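4.2 What players did with the alternate history

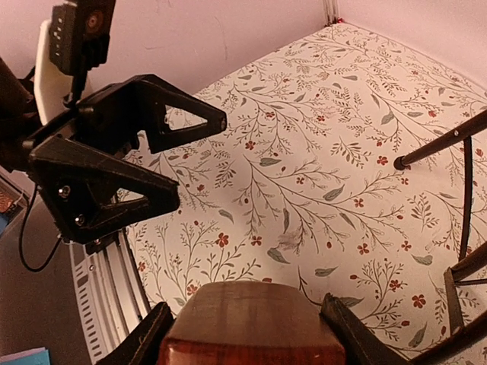 So before I get into the interviews, a quick recap of why I picked Mirkitz in the first place. It's a single-player shooter set in a country that never had its industrial revolution on schedule, and the whole thing hangs on one what-if: a mountain republic works out radio a couple of generations early and ends up running the continent. I loved that setup when I first played it. I also noticed that I'd finished the game without being able to tell you how the republic got its radios, and that bugged me enough to turn into a chapter of my thesis and now this paper.

The question for this section is pretty simple. When a game builds a big invented past, where do players pick it up, and do they pick it up at all? Earlier work on the subject (mine included, see Section 2) mostly looked at what designers put in. I wanted to look at what came out the other end.

I talked to 16 players, all of whom had finished the main story at least once. Naheed Virk ran half of the interviews and I ran the rest, and we swapped recordings afterward so that each of us coded the other's. We asked everybody the same opening question, which was just "tell me how this world got this way," and then we shut up and let them go. Some people talked for 15 minutes without stopping! Others gave us a sentence and looked worried.

The interviews were one half of it. The other half was forum posts. Dzifa Laryea pulled 3468 of them from the two biggest fan boards, covering the first year after release, and we kept anything that made a claim about the game's past (who invented what, who betrayed whom, why the trains run backward in the Ero district). Posts about weapons, frame rates and the multiplayer mode went out. I was sorry to lose the frame rate ones, because people get very poetic about frame rates, but they weren't any use here.

What surprised me most was how little the opening cutscene mattered. It's long and expensive and it lays out the entire timeline, dates and all, over a narrated map. Almost everyone we interviewed remembered that there was a map. Very few could say what was on it. When they explained the world to us, they went to things they'd bumped into while playing: a ration poster outside the first safehouse, a guard complaining about his pension, the school textbook you find in the Agbeko level with one chapter torn out. That textbook came up over and over. One player told Naheed, "I figured whatever was in the missing chapter was the real story, so I went looking for it," and then spent a good while describing a theory that, as far as I can tell, has no support anywhere in the game. It was a terrific theory, though.

The forum posts lean the same way but with a twist. People there did cite the cutscene, and cited it a lot, but mainly as ammunition. Somebody would post a reading based on a poster or an overheard line, and somebody else would come back with a timestamp from the intro to knock it down. I've started calling this the rulebook use of exposition (Nhyira Annan suggested "receipts," which is probably better, but my co-authors felt it wouldn't age well). Players don't seem to learn the world from the intro. They go back to it later, once they care, to settle arguments.

Prakik makes a useful comparison. It's a much smaller game by a different team, with a similar premise and no intro at all; you wake up on a ferry and that's your lot. Chang-ho Na's earlier study of its fan community found long, patient threads where players pieced a timeline together from shop signs. There was less fighting than we saw with Mirkitz, and I suspect that's down to there being no official version to wave at each other. I can't prove it from our data. The boards are moderated differently, and Prakik players tend to be older, so I'd treat it as a hunch worth chasing.

A couple of cautions. Our interviewees all finished the game, so we're missing anyone who bounced off in the first hour, and those people might have had plenty to say about the cutscene. Also, Aileen Estrella pointed out on reading a draft that our opening question assumes the world "got this way" by some process, and that a player who never thought about it would feel pushed to make something up on the spot. She's right, and I think a few did. We marked those answers as improvised where both coders agreed, and left them out of the counts in Section 4.3.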